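Let the Fishermen Have a Chair at the Table

2024-06-20

I have been reading about the water between Ivel and Karaki for most of my grown life, and I will confess (my wife would confess it for me) that I enjoy it more than a sensible person should. Two small countries, one narrow strait, and a boundary line that each of them draws on its own maps with great confidence. The latest round of talks broke up last week with the usual handshake, and the communiqué ran to 558 words, most of them courteous.

My own feeling is that the ministers are arguing over the wrong end of the thing. They want the line settled first and everything else afterward, the fishing, the ferry, the rescue boats. But the boats are out there tonight, line or no line, and 187 of them carry permits that one side honors and the other does not.
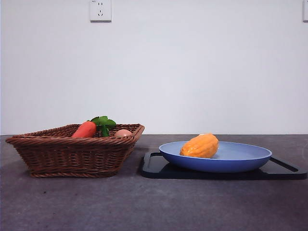 Thaddeus Tillman wrote to me after my last column that I was being soft, and that a country which shares its fish before it has agreed on its border will find it has given away the border too. He pointed to the 2000 accord, when Ivel let the Karaki boats in for a season and then spent years trying to get them out again.

It's a fair point and I have chewed on it. Still, I remember that accord a little differently. What sank it, as I see it, was that it had no end date and no way to complain, so every torn net went straight up to the foreign ministry and came back down as an insult.
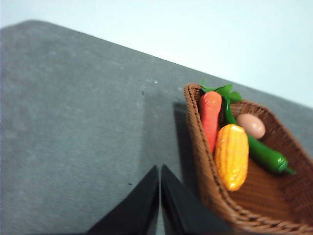
A better version would run for a fixed term, say 2 years, and would state in its very first line that it settles nothing about who owns what. Put a joint office in the harbor at Drirnari, where both languages are spoken in the shops anyway, and let the skippers bring their quarrels there. The lawyers can go on with the map in the meantime, and good luck to them! Talks pick up again in October, and I would dearly like to see someone in rubber boots in the room when they do.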